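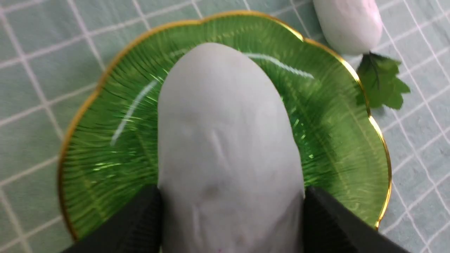
Two grippers, one tablecloth, a lot of toy vegetables

I promised back in June that I'd write up the gripper comparison as soon as I had both of them on the same arm, and then life happened and the second one sat in its box next to the printer for months. But I've finally done it! Well, most of it. There's still a force test I want to do and I'll get to that at the bottom.

The contenders are the Prukura parallel gripper, which I've been using since I got the arm, and the Nodis one, which everybody on the Sala forum has been raving about. Both are two-finger, both are electric, and both bolt onto my wrist plate with the same four screws (after I drilled one hole out a little, don't tell Nodis). Same wrist camera for both, same controller, same everything else.

I stuck with pick and place because it's what I know. Take a vegetable, put it on a glass dish, let go, come back for the next one. The white ones are the ones I was dreading. They're smooth and fat and they taper, so if you close on them too near the tip they squirt right out, and if you close too low the fingertips hit the plate. Glass under a gripper makes me nervous anyway, and it does terrible things to the camera. All those ridges and shiny bits look like edges to my detector, so I had to knock the exposure way down before it would stop trying to pick up a reflection.

I did 40 picks with each gripper, all the same speed, and I wrote them down in a notebook like a grown-up. The Prukura dropped or missed 7 of them. The Nodis missed three. So yes, the forum people were right, and I was a bit annoyed about it.

The numbers don't really tell you what they're like to live with, though. The Prukura closes with a snap. It either has the thing or it doesn't, and you know right away. The Nodis kind of creeps up on it, slows down, and then settles, and the first few times I thought it had stalled and reached for the stop button. Once I got used to it I liked it a lot, especially going straight down at the table for the eggplants. They're skinny enough that you have to get the fingers really close to the cloth, and with the Prukura I kept bunching the fabric. 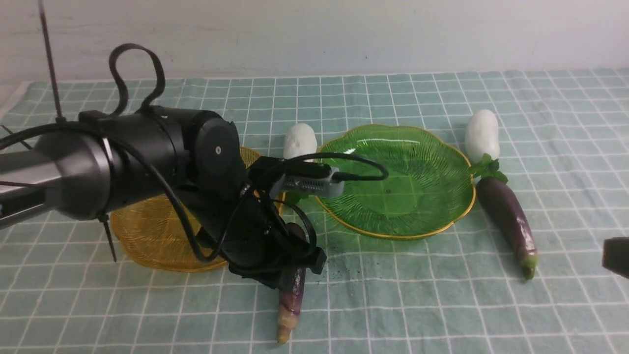 Elisa Gatti thinks I'm blaming the wrong part. She read my notes and wrote back that the finger pads matter more than the motor, and that if I put the same pads on both grippers the gap would mostly go away. She also said 40 picks is too few to be arguing over four misses. Okay, fair. I do have a sheet of the Fetier pad material, so I can cut two sets and run it all over again, and I'm a little afraid she's going to be right.

Cables, since somebody always asks: yes, they are a mess. The camera lead needs enough slack for the wrist to turn all the way around, and any slack I give it wants to hang exactly where the vegetables are. I've tried zip ties, I've tried a strap, I've tried routing it over the top. A shorter lead on a swivel would probably fix it. If you've got a setup that keeps the lead out of the way at full rotation, please send me a picture.

One more thing on the controller side. I had been running the grip command and the arm motion on the same loop, which meant the arm sometimes started lifting before the fingers had finished closing. I only noticed when I slowed everything down for the Nodis. There's now a wait of 52 milliseconds after the gripper says it's done, and the lifts look much calmer. I reran the Prukura picks after that change, so the numbers up there are both with the wait in.

Next up is the pad swap, and then the force test, for which I need to borrow the little scale back from Ada. The Nodis is staying on the arm until then.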